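Pikitz Shared Kitchen: Progress Report to the Thambiah Fund
14 May 2020
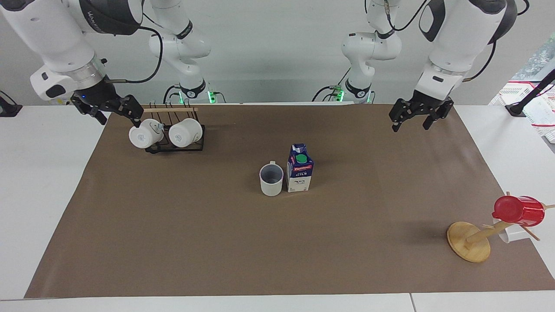 White mugs in the black wire dish rack.

Dear Selvaraj,

I hope you and everyone at the Fund are keeping well! It has been a busy spring for us, and I'm glad to say the crockery part of the grant is nearly wrapped up. We have spent $2259 of the $3000 so far, most of it on mugs, plates and racks (Tania Khondokar did the ordering and was wonderfully patient with the supplier, who sent the wrong plates twice).

All 79 mugs are now counted and on the shelf list. We have settled on keeping them upside down in the racks after washing, and Kanchan has written this up on a card for the wall by the sink.

Still to come are the drawer dividers and a second set of tea towels, which we hope to have by August. I'll send the receipts with my next letter, and please do call if anything looks odd.

With warm thanks,
Fiorella Costa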